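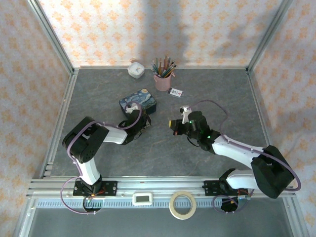
Both arms on the rail, left gripper up at the painted box.

Saturday, April 27, 2024

Weekend session, just me and Faizal. Wanted to settle whether the white plastic fingers are worth keeping on both arms before Sieglinde orders the Flernent ones (she's keen, I'm on the fence!).

Left arm got the Starry Night box as its target. Flat-sided, so a decent test for slip. Closing force at 46 per cent was too soft and it slid off the corner twice. Bumped it up a notch and got 8 clean grabs in a row - then I bumped the bench and lost my zero, my own silly fault.

Right arm I mostly left parked mid-table to check the wrist camera. Colour looks better with the new exposure setting, but there's still a lag of around 200 ms through the Caron controller. Faizal reckons it's the buffer. I reckon it's the cable, and we've a coffee riding on it.

Still to do:
- tidy the purple cable on the left arm, the loop hangs lower than I'd like
- same grabs with the pencil cup, then the clock
- ask Ita where the spare finger screws went

Tyson wants the log files Monday.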